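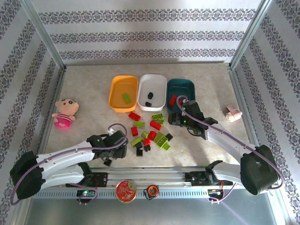 4. Planning and Buying the Two-Arm Cells

4.1 Starting from the task list

We began planning with the tasks and left the catalogs closed for as long as we could stand it. The Brindier project called for two-arm manipulation of small, hard, mixed parts, with some soft objects on the same table. Toy bricks turned out to be a wonderful choice for the first part of that. They are cheap, they come in strong colors, they land in every possible orientation when tipped out, and a lost one can be replaced without a purchase order. Sorting them by color into open bins gives a task that anyone can judge at a glance and that still asks a lot of a two-finger gripper, particularly when two bricks end up pressed against each other.

From the task list we wrote down what each cell had to have: two small arms on a common front rail, a flat tabletop that both arms can cover, walls on three sides, one fixed camera with a clear view of the surface, and room at the front for the electronics. Everything else went on a second list headed "later." Mesfin Gudeta kept both lists, and he was admirably strict about moving items from the second to the first.

Figure 3. One of the two-arm cells with a brick sorting task under way. Green bricks are in the orange bin, black in the white bin and red in the teal bin; the remaining bricks are loose on the table between the grippers.

4.2 What the money went to

The budget for the Olelstead site was fixed before we joined, so the question was how many complete cells it could carry. We set a ceiling of 2,000 dollars per arm, including the gripper and the joint covers. That ruled out the industrial arms we had used in earlier work and pushed us toward lighter ones with tubular links. We were nervous about this at first and are now very happy with it. A light arm that bumps the table is a small event. It also means a spare can sit on the shelf, and a spare on the shelf has done more for our collection hours than any other single purchase.

We asked for quotes from three suppliers and ordered from Venckus, whose offer was the second lowest. What decided it was the parts list. Every cable, cover and finger in the offer had its own line and its own price, and we could order any of them singly. Piret Kalniņš built the purchase plan directly on those lines, and when the first gripper finger cracked she had a new one requested before lunch.

The grippers are the part we would urge other groups to think about longest. Our two-finger model handles bricks on a clear stretch of table without trouble. In a tight cluster like the one in Figure 3, where large and small bricks lie against each other at different angles, finger thickness matters a great deal. We bought standard fingers for all arms and a thin set for one arm only, as a trial, and the trial set was so popular with the operators that it had to be booked. The next order will be thin fingers throughout.

4.3 The small lines in the budget

Each cell also had a line of 300 dollars for everything that surrounds the arms: bins, bricks, soft toys, wall paper, connectors, cable. It looks tiny beside the arms, and it bought most of the variety in our data. The walls are a good case. Patterned paper costs very little, can be changed in an afternoon, and gives each cell a different background. The cell in Figure 3 has grey-purple damask bands along the back wall and the same ornament on both sides. Līga Mockus chose most of the papers and argued, successfully, for busy patterns over plain ones.

Soft objects came from the same line. A plush doll lying at the side of the table changes what the camera sees without getting in the way of the brick task, and later the same doll can become the thing to be picked up. We planned for each object to serve in several tasks, and this made the shopping list much shorter than we had feared. The bins, too, are used in sorting, stacking and handover tasks.

Cable was the line we got wrong. We had allowed one cable length for each arm, based on the reach of the upper link, with some slack for the wrist. The slack has to go somewhere. In Figure 3 the cable of the right arm loops over the front part of the teal bin and partly hides one of the red bricks inside it. For a person looking at the table this is hardly worth a remark, but for a model trained on the camera view a hidden brick is a missing brick. We have since added clips and sleeves to the parts list, along with two shorter cable lengths, and suggest that other groups put them in the first order. They cost next to nothing.

4.4 Space, rails and access

Floor space was rented by the cell, so the footprint had a price of its own. Mounting both arms on the front rail was the best layout decision we made. The arms reach in from the two front corners, the bins stand toward the back, and the middle of the table is shared. The bases, the wiring and the small control boards are all at the front, where an operator can get to them without reaching under an arm. Slotted strip along the front cost slightly more than plain strip and was worth every cent, as boards could be shifted sideways while we were still working out where they belonged.

We did not budget for storage at the cell, and we should have. Tools and small items collect on any flat spot within arm's reach. The revised plan includes a shelf under each cell.

The enclosure uses metal posts at the back corners with light wall panels between them. Glenys Dawber, who planned the move from Bridbridge to Olelstead, asked that one person should be able to take a cell apart with hand tools, and this request shaped the order more than any technical requirement. It also kept freight costs down, because the posts and panels travel flat.

4.5 Order of purchase

We bought one full cell first and worked in it until we had recorded 118 complete sorting episodes. Only then did we release the rest of the order, on Jul 1, 2019. Waiting was hard — the first cell was great fun to use, and everyone wanted more of them — but the pause changed the order in several useful ways. The wall panels grew taller, the bins were swapped for ones with rounded corners that let the fingers scoop along the side, and one of the two planned cameras per cell was dropped and the money moved to spare parts.

Priit Kairys kept a running cost sheet during this period, with one row for each item and a column for the date it was last touched. Items that went untouched for the whole trial were struck from the later cells. The sheet is a very simple tool and we recommend it warmly. It showed, among other things, that we had paid for a second power supply that was never plugged in, and that we were going through connectors at a rate that called for buying them by the bag.

Lead times deserve a column too. The arms arrived when promised. The rail sections were late, and for a while we had arms in boxes and nothing to bolt them to. In later orders the rail goes out first, then the tabletop and panels, then the arms, with the bricks and toys bought locally in the last week.

4.6 Costs that come after the purchase

Our running costs are mostly fingers, cable and people's time. The joint covers have lasted well. The tabletops need wiping down and little else; we picked a light beige marbled surface, and red, green and black bricks all stand out on it clearly. Bricks do go missing, and we refill from a common tub.

The largest item by far is operator time, and here the planning of the cell pays back quickly. Resetting a brick task means emptying three bins onto the table, and since the bins are open and light this can be done in one movement each. An earlier layout with bins screwed to the table was tidier and much slower to reset. We went back to loose bins within days, and the positions now vary slightly from one episode to the next, a variation we were pleased to have. The cost of resets by task is given in the next section, together with the failure rates for each gripper type.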